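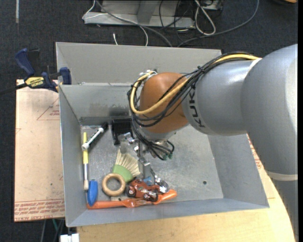
Re: [뜨개편지] Tierney 가디건, 실이 모자랄 것 같아요

안녕하세요, 뜨개편지 식구 여러분.

아침에 메일함을 열었다가 반가운 제목이 보여서 차를 한 잔 타 놓고 앉았습니다. 답장이 늦어졌는데 그 사이에 벌써 몇 분이 좋은 말씀을 해 주셨더라고요. 겹치는 이야기는 줄여 보려고 했는데, 다 쓰고 보니 역시 길어졌습니다. 제 메일이 늘 그렇지요. 바쁘신 분은 소매 이야기만 골라 읽으셔도 됩니다.

우선 지난 메일을 옮겨 놓고 밑에 이어서 쓰겠습니다.

> 안녕하세요, 늘 읽기만 하다가 처음으로 글을 올립니다.
>
> 예전에 Kurken에서 사 둔 Imach 실로 Tierney 가디건을 뜨려고 합니다. 색은 도토리색이고, 볼 띠가 빠진 것도 있어서 저울에 전부 올려 보니 437그램이 나왔어요. 그런데 제 치수로는 도안에 512그램이 필요하다고 적혀 있습니다. Kurken에 전화해 보니 이 색은 이제 안 들어온다고 하네요.
>
> 길이를 줄이면 될까요, 아니면 처음부터 다른 옷을 뜨는 게 나을까요? 색이 너무 마음에 들어서 이 실로 가디건을 꼭 입고 싶습니다.
>
> 그리고 한 가지 더요. 게이지를 떴는데 빨기 전에는 도안하고 딱 맞더니 빨고 나서 가로로 늘어났습니다. 세탁 전 치수에 맞추는 건가요, 세탁 후에 맞추는 건가요? 초보 같은 질문이라 죄송합니다.

죄송하실 일이 전혀 아닙니다! 저는 게이지를 빨아 본다는 생각을 못 하고 몇 년을 떴고, 그 결과물들이 지금 장롱 아래 칸에 차곡차곡 들어 있습니다. 그중에 하나는 어깨가 팔꿈치 가까이까지 내려와서 집에서 담요 대신 두르고 있어요. 따뜻하기는 합니다.

게이지부터 말씀드릴게요. 세탁 후 치수에 맞추시면 됩니다. 입고 다닐 옷은 어차피 빨게 되니까요. Imach는 제가 떠 본 느낌으로는 물에 들어가면 확 풀어지는 실이에요. 볼에 감겨 있을 때는 꼬임이 단단해 보이는데, 미지근한 물에 담갔다 꺼내면 코가 옆으로 퍼지고 편물이 부드러워집니다. 세로는 별로 안 변하고 가로만 늘어난다고 하신 것도 제 경험하고 같습니다. 바늘을 한 단계 가늘게 바꿔서 다시 떠 보시고, 이번에는 조금 크게, 손바닥보다 넉넉하게 뜨세요. 작은 조각은 가장자리가 말려서 재는 사람 마음대로 숫자가 나오거든요. 저도 모르게 자를 슬쩍 당겨서 재고는 맞았다고 우긴 적이 한두 번이 아닙니다.

말릴 때는 핀으로 팽팽하게 당기지 마시고 수건 위에 그냥 눕혀서 모양만 다독여 주세요. 가디건은 무게가 있어서 입다 보면 어느 정도 처지는데, 게이지 조각은 가벼워서 그런 걸 안 보여 줍니다. 저는 다 마른 조각을 빨래집게로 집어서 하룻밤 옷걸이에 매달아 놓습니다. 아래쪽에도 집게를 몇 개 물려 두고요. 식구들은 또 시작이라는 얼굴을 하지만, 다음 날 아침에 재 보면 꽤 솔직한 치수가 나와요.

자, 이제 모자라는 실 이야기입니다.

도안에 적힌 필요량은 대체로 여유를 두고 적혀 있습니다. 다만 얼마나 여유를 두었는지는 도안마다 달라서 그것만 믿고 시작하기는 불안하지요. 저는 Tierney를 두 번 떴는데, 첫 번째는 도안대로 떠서 한 볼 가까이 남았고, 두 번째는 주머니를 달았더니 마지막 앞단에서 실이 간당간당해서 꼬리실까지 모아 가며 마무리했습니다. 그러니까 이 옷에서 실을 많이 먹는 건 주머니하고 앞단이에요. 몸판은 생각보다 얌전합니다.

그래서 제 의견은 이렇습니다. 가디건을 포기하지 마세요. 색이 그렇게 마음에 드신다면 더더욱요. 대신 뜨는 순서를 바꾸시면 좋겠습니다.

도안은 몸판을 밑단까지 다 뜬 다음에 소매로 가게 되어 있는데, 위에서 내려 뜨는 옷이라 꼭 그렇게 할 필요가 없습니다. 겨드랑이에서 몸판과 소매를 나눈 뒤에 몸판을 한 뼘쯤만 뜨고 코를 쉼실에 걸어 두세요. 그리고 소매를 먼저 뜨는 겁니다. 소매가 둘 다 끝났을 때 남은 실을 저울에 올려 보면, 앞단 몫을 떼어 놓고 나머지로 몸판을 어디까지 내릴 수 있는지가 눈에 보입니다. 몸판이 조금 짧은 가디건은 예쁜데, 한쪽 소매만 짧은 가디건은 어떻게 해도 설명이 안 되더라고요.

앞단 몫은 얼마나 떼어 두느냐, 이게 또 고민이실 텐데요. 저는 고무단을 두 단 뜨기 전과 뜬 후에 실 볼의 무게를 재서 가늠합니다. 앞단은 코 수가 거의 그대로 가니까 단수만 곱하면 됩니다. 거기에 코막음 몫을 넉넉히 얹으세요. 코막음은 늘 생각보다 많이 들어갑니다. 단춧구멍은 도안대로 하셔도 되고, 저처럼 간격을 조금 넓혀서 하나 줄이셔도 티가 안 나요.

주머니는 빼시거나, 안감만 다른 실로 뜨시면 됩니다. 속주머니 안감은 겉에서 안 보이니까 집에 있는 비슷한 굵기의 실이면 무엇이든 괜찮아요. 저는 두 번째 옷의 안감을 겨자색으로 했는데, 손을 넣을 때마다 살짝 비치는 게 기분이 좋아서 지금은 실이 충분해도 일부러 다른 색을 씁니다. 도토리색이면 짙은 초록이나 팥죽색도 잘 어울리겠네요. (남의 가디건에 제가 더 신이 났습니다.)

밑단과 소맷단, 앞단을 통째로 다른 색으로 뜨는 방법도 있습니다. 며칠 전 다른 분도 이 방법을 권하셨지요. 저도 찬성이에요. 이때는 섬유가 너무 다른 실은 피하시는 게 좋습니다. 몸판은 양모인데 앞단만 면으로 했다가, 한 번 빨고 나서 앞단만 축 늘어진 옷을 본 적이 있습니다. 예, 그것도 제 장롱 아래 칸에 있습니다. Kurken에 Imach의 다른 색이 아직 남아 있다면 같은 실로 색만 바꾸시는 게 제일 마음 편하실 거예요. 전화로 물어보실 때 색만 말하지 마시고 염색 번호까지 같은 것으로 챙겨 달라고 하세요. 같은 색이라고 받아 와서 햇빛 아래 놓으면 남남인 경우가 많습니다.

염색 번호 이야기가 나와서 말인데, 볼 띠가 빠진 실이 있다고 하셨지요. 시작하기 전에 볼들을 창가에 죽 늘어놓고 한 번 보세요. 낮에 한 번, 저녁에 전등 켜고 또 한 번이요. 조금이라도 다른 볼이 섞여 있으면 그건 소매나 단에 쓰시고, 몸판에 꼭 써야 할 때는 두 볼을 두 단씩 번갈아 뜨면 경계가 흐려집니다. 번갈아 뜨는 게 귀찮기는 해요. 실 두 가닥이 자꾸 꼬이니까 바구니 하나에 같이 두지 마시고 양옆에 따로 두시면 조금 낫습니다.

그리고 혹시 모르니 Hasance 나눔장에도 한 번 올려 보세요. 12월에는 집집마다 실 정리를 하시는지 옛날 실이 제법 나옵니다. 저도 거기서 단종된 실을 한 볼 얻어서 몇 년째 멈춰 있던 숄을 끝냈습니다. 보내 주신 분이 실 사이에 말린 라벤더를 끼워 주셔서 뜨는 내내 향이 났지요. 저는 답례로 유자청을 보냈는데 병이 잘 도착했는지 아직도 그게 궁금하네요. 이 메일을 읽고 계시면 한 줄 부탁드려요.

제 실 상자도 뒤져 보았는데 Imach는 크림색 반 볼이 전부입니다. 도토리색이 아니라 아쉽지만 주머니 안감으로는 충분할 거예요. 필요하시면 메일 주세요. 우체국 가는 길에 부쳐 드리겠습니다.

하나만 더 보탤게요. 오래 보관한 실이라고 하셔서요. 볼 안쪽에 실이 끊어진 데가 있거나 모래 같은 가루가 떨어지면 좀이 다녀간 것일 수 있으니, 다른 털실하고 섞기 전에 비닐에 넣고 꼭 묶어서 따로 두세요. 저는 그런 실이 들어오면 냉동실에 며칠 넣었다가, 꺼내서 하루 쉬게 하고, 다시 며칠 넣습니다. 만두 봉지 옆에 털실이 누워 있는 냉동실이 되지만 이제는 다들 그러려니 합니다. 멀쩡한 실이면 그냥 타래로 풀어서 바람만 쐬어 주셔도 좋아요. 오래 감겨 있던 실은 눌린 자국 때문에 게이지도 조금 다르게 나오거든요. 혹시 지난번 게이지를 볼 바깥쪽 실로 뜨셨다면 안쪽 실로도 한 번 떠 보세요.

길이를 얼마나 줄여도 되는지도 물으셨는데, 이건 평소에 무엇하고 입으시는지에 달린 것 같아요. 치마나 허리가 높은 바지를 즐겨 입으시면 골반 위에서 끝나는 길이가 오히려 손이 자주 갑니다. 갖고 계신 옷 중에 제일 좋아하는 가디건을 바닥에 펴 놓고 겨드랑이부터 밑단까지 재 보세요. 저는 도안에 적힌 길이보다 그 숫자를 더 믿습니다.

혹시 겨드랑이 코 줍기에서 구멍이 생기거나 어깨 경사뜨기가 헷갈리시면 그때 또 올려 주세요. Tierney는 경사뜨기 설명이 유난히 짧아서 저도 처음에는 세 번을 풀었습니다. 제가 여백에 적어 둔 메모가 있는데 글씨가 엉망이라, 필요하시다면 옮겨 적어서 보내 드릴게요.

참, 다음 모임 때 차는 제가 준비하겠습니다. 컵은 각자 들고 와 주세요. 지난번에 뜨개 바늘 8호 줄바늘 하나를 두고 가신 분이 계신데, 제 가방에 잘 있습니다.

다들 손목 조심하시고, 따뜻하게 지내세요.

겨자색 주머니 드림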